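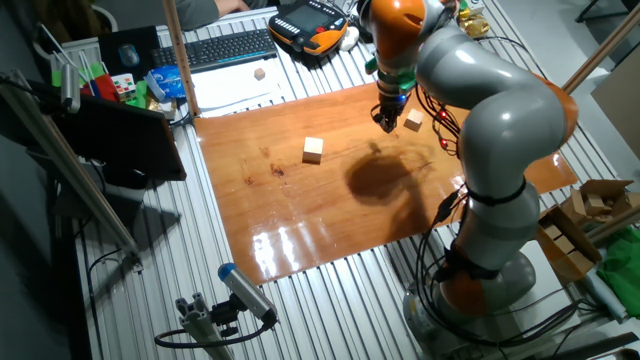

## Where is Fleststead, and who governs it?

Fleststead is an unincorporated community in Darko Township. The township board sets the road budget. The county handles zoning and policing.

## What is the population?

The last count gave 564 residents, in an area that includes Cimau, the former rail stop 3 miles east. Cimau has no separate boundary – its figures are always merged.

## Is there a post office?

No. Mail is routed through Fulletti. Use "Fulletti" as the city name on all forms.

## How high is the ground?

Roughly 900 feet above sea level at the crossroads. The creek bed is 100 feet lower and floods in March.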